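Projet de fin de semestre : livrer des cadeaux gourmands à distance
Juillet, par Shiuli Navaratnam

Notre groupe (Imtiaz Begum, Tanvir Sikder et moi) a étudié la boutique en ligne Redik, qui expédie des coffrets de gâteaux et de thé depuis Hamwood. La question de départ était simple : pourquoi des clients remplissent-ils leur panier sans commander ?

Nous avons envoyé un questionnaire à la liste de diffusion du magasin et reçu plus de 1 000 réponses. Les frais de port arrivent en tête des motifs d'abandon, devant l'absence de choix du créneau de livraison. Le message personnalisé, que le gérant pensait décisif, est peu cité.

Nous avons ensuite passé 10 commandes tests vers Brotham. Deux sont arrivées en retard, toutes deux commandées après 17 heures. La page de paiement n'indique pas cette heure limite. Tanvir a refait la page avec l'heure limite et les frais affichés dès la fiche produit. La maquette n'a pas encore été essayée avec de vrais clients.

Il reste à chiffrer le coffret « table d'hôte » (plateau, baguettes, soucoupe), dont l'emballage coûte plus cher que celui des gâteaux.

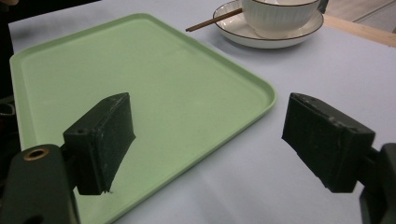
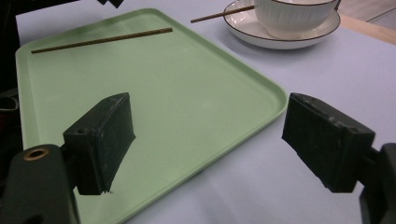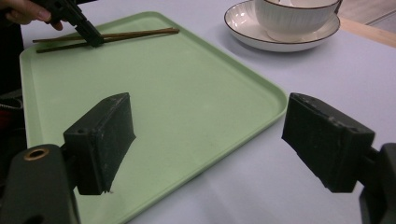

Le plateau vert pâle, sur les trois vues.

Dernière modification de la page : juillet, 10 h

Commentaires

Lutfa Gamage : Le questionnaire est-il disponible en annexe ? Je ne le trouve pas.

Nimal Akanda : Même problème de frais cachés chez Weerakoon, on l'avait noté dans notre rapport.

Shiuli Navaratnam : @Lutfa, je l'ajoute ce soir.

À lire aussi
- Fidéliser sans carte : le cas Weerakoon
- Commerces de Brotham et vente en ligne
- Rédiger une fiche produit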